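Spring Concerts at Plerketov Hall: What's On and How to Book

22 April 2026

The spring program at Plerketov Hall is now set, and tickets for all 14 concerts are on sale through the box office and the website. Members had first pick earlier in April, and a few of the smaller shows are already close to full.

The season opens with Rokenard, the five-piece from upriver who played the side room here two years ago and filled it. This time they have the main floor. They will play their new record, Jallov, from start to finish, take a short break, and come back for a set of older songs. Gilles Gilbert is again on accordion. The band has added a second drummer for this tour, so the stage will be built out by one riser and the front row of seats will come out. If you hold a front row seat from the members' sale, the box office has moved you to the row behind and will send a new ticket by email.

Telmo Aranda plays solo guitar the following night. He asked for a small room and no amplification, so we are using the upstairs studio, which holds 50. Doors close when he starts and there is no late seating until the break. Please plan for that if you are coming from across the river — the bridge is down to one lane until summer.
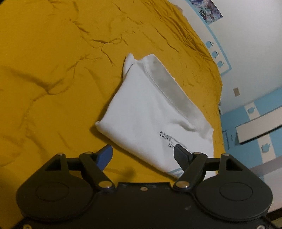

The choir night has moved. Margaux Leblanc and her singers were booked for the main hall but will now perform at the old chapel on the corner, where the sound suits unaccompanied voices better. Tickets stay valid. The chapel has no coat check and only street parking, and the heating is basic, so bring a sweater. The program is mostly folk songs in new settings, with two longer pieces by Clotilde Pruvost, who will be there and has agreed to talk for a few minutes before the second half.

Some of you have asked about the Arnaud Quartet. They will be back, with Blandine Arnaud on first violin, but their date depends on a recording session that keeps getting pushed. We are holding a night for them near the end of the season. It will go on sale once they confirm, and the newsletter will carry the date first.

A few changes at the hall itself. The main floor now seats 1,644, a little fewer than last year, after the rear aisle was widened. The left-hand stairs to the balcony are open again. The bar will stop serving five minutes before each half, and drinks in glass have to stay in the lobby. The elevator is working, but it is slow and small, so anyone using a wheelchair should call ahead and we will have someone at the side door to let you in early.

Prices are the same as in the fall. Students pay half at the door with a card, subject to space. Returns go to the box office until noon on the day of the show; after that we can't refund, but we can put your seat on the waiting list and credit you if it sells.

The box office is open from noon to six, and until the interval on concert nights.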